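4.3 Choosing and preparing your work surface

Good news – if you've made it through sections 4.1 and 4.2, the fiddly part is over and the fun part is close! Before any pieces come out of their bags, though, give the table fifteen minutes. A pale, smooth tabletop is the best friend a model builder can have. Small parts show up against it, glossy parts slide without catching, and you can spot a hair before it ends up under a coat of clear varnish.

You will need:
A plain, light-colored table or board, at least 2 feet deep
Two clean microfiber cloths
A bowl of lukewarm water with a drop of dish soap
A soft brush (the wide one from the Norkness starter kit is perfect)
A desk lamp you can move

Clearing and wiping

1. Take everything off the table, including the tray and the instruction booklet. Put the booklet somewhere you can still read it.

2. Brush the surface from the back edge toward you. Go slowly, as quick strokes only lift the dust and drop it again behind you.

3. Dampen the first cloth in the soapy water and wring it out hard. Wipe in long, overlapping passes.

4. Dry with the second cloth right away. Let the table stand for 15 minutes before you set anything on it.

Note: Paper towels shed. If they are all you have, repeat step 2 after drying.

Checking for specks and fibers

5. Turn off the ceiling light and set the lamp low at one side of the table. Every crumb throws a little shadow now, and it's amazing how much is left after a good wipe!

6. Look along the surface from the low side, then from straight above. Dark specks are easy to find on a light top. Single fibers are sneakier and like to sit near the front edge, where sleeves rub.

7. Lift fibers with a loop of masking tape, sticky side out. Dab – don't drag.

Caution: Do not blow on the table. Breath leaves tiny droplets, and on glossy plastic they dry as spots.

Setting out the first glossy part

8. Wipe the underside of the part and put it down in a far corner, well away from your elbows. Round parts go rim down so they don't rock.

9. Keep the middle of the table open. You'll want that room in section 4.4, when the Losetti trim pieces come out.

10. Check the shine under the lamp. Clean, narrow streaks of light on the curve are what you're after. If the streaks look cloudy, buff with a dry cloth and look again.

Note: Mervin MacLeod of the Clorthorpe club uses a sheet of white melamine over his dining table and swaps it for a fresh one every June. It works beautifully if your own table is dark or has a strong grain.

A few leftover specks won't spoil a dry fit. Before gluing or varnishing, go back to step 5 and clear them all. 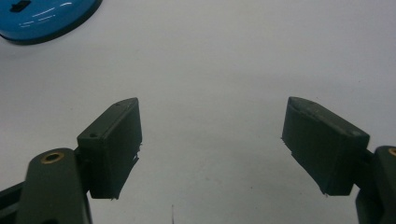

Fig. 4-3. Glossy blue part in the far corner of a pale tabletop, with a few specks and a fiber-like line still to clear.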